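The house rules, revised again

24 February 2019

I have spent a good part of this weekend rewriting a two-page document called "Rules for Demonstrations," and I would like some sympathy.

For anyone new to this blog: I work at Plokell, in Irirville, where we teach robot arms to do small tabletop jobs by doing the jobs ourselves first, with a hand-held gripper, over and over. My title has the word "quality" in it. In practice this means I write down how a person should open a box, and other people, who have been opening boxes since they were toddlers, tell me I'm wrong.

The old rules ran to 21 items. I was proud of them. They covered lighting, sleeves, fingernails (don't ask), and what to do if you sneeze. What they failed to cover was where a demonstration starts. I had written "begin from a neutral position," which felt very professional at the time. Then I sat down with our June batch, all 1,314 recordings of it, and found out how many neutral positions a building full of adults can come up with. One operator's neutral was up near the ceiling lights. Another's was already touching the thing. Somebody had started a good number of runs with the jaws wide open, like a baby bird.

So the new rule one is dull and specific. Jaws closed. Tips near the end of the object closest to you. Object on a bare stretch of table with no other props near it. Hold still while you count to two in your head, then go. The count is silent. I had to add that.

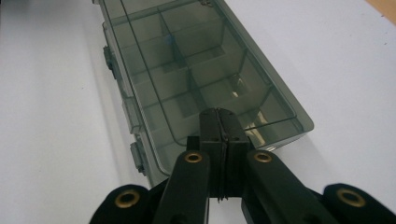
The second thing I changed was the rule on what counts as finished. We used to say a run was over "when the task is complete," and I now believe that sentence cost us more hours than any software bug. Is a lid open when the latch lets go, or when it's all the way back? Is a part sorted when it lands in its compartment, or when it stops rolling? We now have an end state written down for every task, in one sentence, taped to the table at eye level. If you can't write the sentence, you don't get to record the task. I lost an entire afternoon to the sentence for "tidy the cable," and the cable has been retired.

Third, and this was the unpopular one: keep your mistakes. People hate this. If the fingers slip off a tab, the natural thing is to stop, mutter, delete the run and start fresh so that no one ever has to know. Please don't. Recover, finish the job, and mark the run as "recovered" when you save it. The arm is going to slip too, and it would be nice if it had seen somebody slip before and carry on with dignity. Stop only if something falls off the table or you're about to pinch yourself. A finger in a gripper is funny in the retelling and at no other time.

I did try borrowing someone else's rules first. We share some tasks with Ruddock, and they kindly sent over their own handbook. It has a section on chair height. It has an appendix to the section on chair height. I read it with real admiration and stole exactly one thing, the pre-shift check on the tool itself: squeeze it fully shut, let it open, look at the pivots, look at the fingertips, tighten whatever has worked itself loose. Takes less time than finding a clean mug. We had been skipping it for as long as I've been there, on the theory that a tool that worked on Friday would work on Monday.

The Boltex people, who make our fixtures, wanted to know if we'd put a number on how much the start position may vary. I said a hand's width. They asked whose hand. I have not replied to that email yet.

Of the June recordings, 768 pass under the new rules. I'd hoped for more, and I had a spreadsheet tab ready for a more flattering figure. The rest aren't going in the trash; they get a label saying they were made under the old rules, which were mine, with my initials at the bottom of both pages. We'll use them for something that doesn't care where the hand starts, once we work out what that is.

The new version has fewer items and a bigger font. It goes up on the wall tomorrow morning, and I expect the first complaint before my coffee is cool enough to drink. My money is on the silent counting.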